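Wullico opens soft-furnishings package to outside buyers

Wullico has put its household textiles package on general sale after a year in which it was available only to a handful of service partners. The package, called Stondetti, is a set of trained handling routines for two-armed mobile robots, supplied with two grippers, wrist adapters and a licence for one machine. Orders opened in August and the first units are due to ship within 40 working days.

Stondetti covers cushion covers, pillowcases, small throws and hand towels. The routines include picking up, turning over, flattening, folding in half and placing on a stack. Fitted sheets and duvet covers are not supported, and the company has given no date for them.

The work is meant to be done where the textiles are normally found, on sofas, beds and armchairs, and no folding table is needed. A soft seat gives way under the fingers, so a fixed approach height tends to end with the gripper either pressing into the upholstery or closing on air. Stondetti measures the surface before each grasp and then lowers the fingers in short steps until the motor current rises.
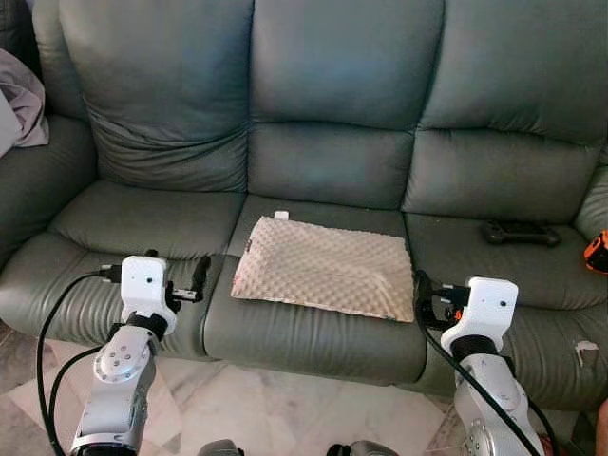
Thick, textured fabrics have been the slowest to get right, according to Meenakshi Rajput, who leads the handling group at Wullico. "With a thin cotton cover you can pinch one layer and the edge lifts cleanly," she said. "With a deep pile or a bubble texture the two layers cling, and the fingers take both. The current version lifts, checks the thickness between the fingertips and lets go if it has the wrong number of layers."

That check adds time. Wullico's own figures give an average of 23 seconds to fold a plain pillowcase, and nearly twice that for a textured cover of the same size. The numbers come from internal trials of 122 items on leather, woven and velvet upholstery, and the company has not published the failure rate by surface. Leather is listed as a supported surface, with a note that glossy finishes may need the camera exposure to be set by hand.

Loserska, a cleaning contractor that has used an early release in furnished rental flats, said the routines were reliable on cushion covers but needed more supervision with towels. Its staff clear large objects from the seat before a run. Smaller items can be left in place if they lie outside the working area, which is drawn on a tablet at the start of each job – a step that takes a minute or two and has to be repeated if the robot's base moves.

The grippers are parallel-jaw units with replaceable fingers. Cables run outside the arm and need enough slack to clear the wrist at full rotation. The manual asks for a free strip of floor in front of the furniture, and recommends a hard, level surface, although short-pile carpet is permitted at reduced speed.

Stondetti costs 915 euros a month on a one-year contract, including updates and remote support. A set of spare fingers is charged separately. Adapters are available at launch for two arm families, both sold in Europe through the distributor Jääskeläinen, which will also handle installation and repairs.

A trial version with the folding routines disabled can be requested from the distributor. Wullico said a further release would add napkins and tea towels, and would allow one working area to be saved for each piece of furniture.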